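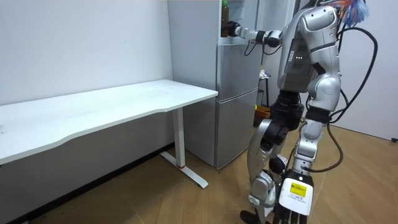 What should a buyer check first on a two-door fridge for a small room? Check the door swing and the rear clearance, and only then the capacity in litres.

I have had the Kirken two-door on test since June, in grey, standing against the back wall of a small room with a wooden floor. It replaced a Parry of the same width that had a tired compressor and a split lower gasket. The Kirken is sold with a capacity of 300 litres across both compartments. Price from Hiranport was $1455 delivered, with the old unit taken away for nothing.

## Finish

The doors are plain grey with a slight gloss, enough to pick up the room light. Fingerprints show at a low angle and wipe off with a damp cloth. There is one horizontal seam between upper and lower door, and the gap was even from left to right on arrival. Rhodri Gape, who helped me get it up the stairs, put a steel rule across both faces and found the upper door proud by 2 mm. A turn on the centre hinge fixed it.

## Noise and temperature

The compressor starts with a soft knock and settles to a low hum. On the old Parry I could hear the relay from the hall. With a Zistomen probe thermometer on the middle shelf and the dial at its factory mark, the fridge compartment held 3 degrees overnight. After a full load of groceries at room temperature it needed the whole evening to get back there -- slower than I would like, and the booklet gives no figure to compare it with.

The freezer makes frost along the rear lip. It is a thin layer and scrapes off with the plastic tool supplied, but a unit at this price should manage its own defrosting properly.

## Shelves and storage

Shelves are glass, with a raised rear edge that stops jars touching the back panel. Height adjustment is coarse. The door rack takes tall bottles upright, though the retaining bar flexes when loaded and I would not trust it with full glass on a fast swing. The crisper drawer runs well when half full and binds on the left when packed.

## Installation

Levelling feet are at the front only. On my floor the left one needed most of its thread. The door hinges can be reversed with a Phillips screwdriver and a 10 mm socket, and the instructions for this are clear apart from the diagram of the lower cam, printed mirrored in my copy.

## Verdict

Good seals, steady temperature, weak door rack, mediocre freezer. I would buy it again at a lower price. Hiranport lists the replacement rack bar as a spare part, currently on back order.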